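Brushing up the Manitard

I've been going on about the Manitard for years, so when Gøran Lie rang and said they were sinking brush bundles in the north arm, I was in the car by six.
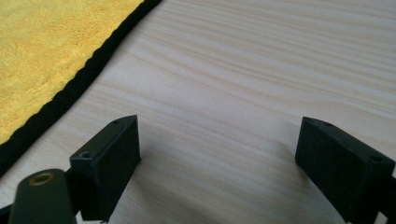

A yellow microfibre towel with black edging on a pale wooden tabletop.

Gøran wants 70 bundles down before the perch spawn in April, all of them in less than 3 metres of water. We managed nine! My arms were gone by lunch - his weren't, the show-off. The perch lay their ribbons over the twigs and the fry hide there until summer, and I'll be back with a light rod to see how they're doing.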